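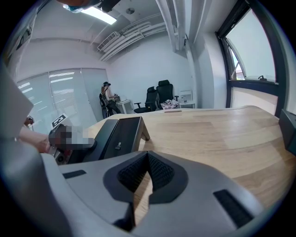

A light oak-colored table with a rounded front edge.

Manalo: a little plain-text log for oiling and fixing wood furniture

Hi! Manalo is my collection of notes on looking after wood tables, chairs and shelves, plus a small script that turns those notes into a reminder list. I started it in a notebook, lost the notebook, and started again in text files. It has grown a lot since then and people kept asking me for copies, so now it lives in a repo.

What's in the folder

notes/ has one text file per piece of furniture
finishes.csv lists the oils and waxes I've tried, with my opinions (strong ones, sorry)
remind.py reads everything and prints what's due
old/ is stuff I can't bring myself to delete

Getting started

You need Python and nothing else. Copy the folder somewhere, open notes/, and make a file for your first piece. Then run:

python remind.py

It prints a list, oldest job first. If you want the list in a file, add --out list.txt to the end.

How a note looks

piece: kitchen table
wood: oak
finish: hardwax oil
last_done: February
every: 8 months
remarks: water rings near the window side, sand lightly first

Only piece, last_done and every are required. The script looks at the month and ignores the year completely, so anything you do less than once a year will confuse it. I know. I keep meaning to fix that and then I go sand something instead.

About the finishes file

There are 90 rows in finishes.csv at the moment, and plenty of them are the same oil on a different wood, because pine and oak behave so differently that lumping them together was useless to me. The columns are wood, finish, coats, hours_between, feel and would_use_again. The feel column is free text and gets a bit silly in places ("like a bar of soap" is a real entry, and I stand by it!).

Hours are what worked in my basement, which is cool and a little damp. If your place is warm and dry you can probably go faster. Always follow the can over me.

Things I've learned the slow way

Put on less oil than you think you need. I used to flood the surface and then spend the whole evening wiping. Now I do 2 thin coats on most things, 4 on a bare desktop, and I buff with an old cotton T-shirt.

Rounded edges need a lighter hand with the sandpaper. It's very easy to put a flat spot on a curve — ask me about the bench in old/bench.txt.

Oily rags can heat up and catch fire on their own. Lay them out flat outside until they're stiff and dry, or soak them in water and seal them in a metal can. Please don't ball them up in the trash.

Names

Manalo is the notes and the script together. Cikus was the first version, a spreadsheet, and you'll still see that name in a few comments. If you have an old Cikus sheet, save it as CSV and run import_cikus.py on it. It handles everything except merged cells.

Known problems

Two files with the same piece name overwrite each other in the list
Accented letters come out wrong in some Windows terminals
"every: never" crashes it

Sending me stuff

New rows for finishes.csv are very welcome, especially for walnut and ash, where I have next to nothing. One row per pull request is fine, so is a big pile. Tell me what the wood was and how long you've lived with the finish — a table that looks great after a week doesn't say much.

License

Script is MIT, notes are CC BY. Use them however you like.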